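Erkberg Toy Library: progress report to the Preler Fund
Reporting period: September to December
Submitted Jan 5, 2021
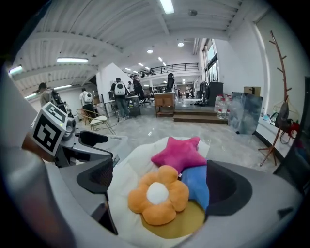
1. Loans and membership

The library made 1,119 loans in the period, against 1,683 in the same four months of the previous year. The fall follows from shorter opening hours and from the rule that returned items are held back before being lent again. Membership rose by 42 households. Most new members joined at the Pisance branch, where the application form can now be completed online.

2. Stock

Soft toys, puzzles and construction sets remain the most borrowed categories. Soft toys are held back longest between loans and so appear less often in the figures than demand would suggest. Puzzles with missing pieces have been withdrawn and will be replaced from the stock budget in the coming quarter. No purchases were made outside the approved list.

3. Catalogue

The card index at Erkberg has been transferred to the Ngô lending system. Records for Pisance are partly complete; board games and outdoor items are still to be entered. Duplicate entries were found where both branches had used the same shelf numbers. These have been given a branch prefix, and labels are being reprinted as items come back.

4. Premises

The returns counter at Erkberg was moved to the side entrance so that incoming and outgoing items do not cross. The storeroom at Pisance needs further shelving. Two quotations have been received and the lower one is within budget.

5. Spending

Spending on stock was below forecast. Spending on cleaning materials and postage was above it. We ask the Fund to agree that the unspent stock allowance be carried forward to the next period under the same heading.

6. Next period

Complete the Pisance records. Install the shelving. Reissue the borrowing rules to all members with the revised return times.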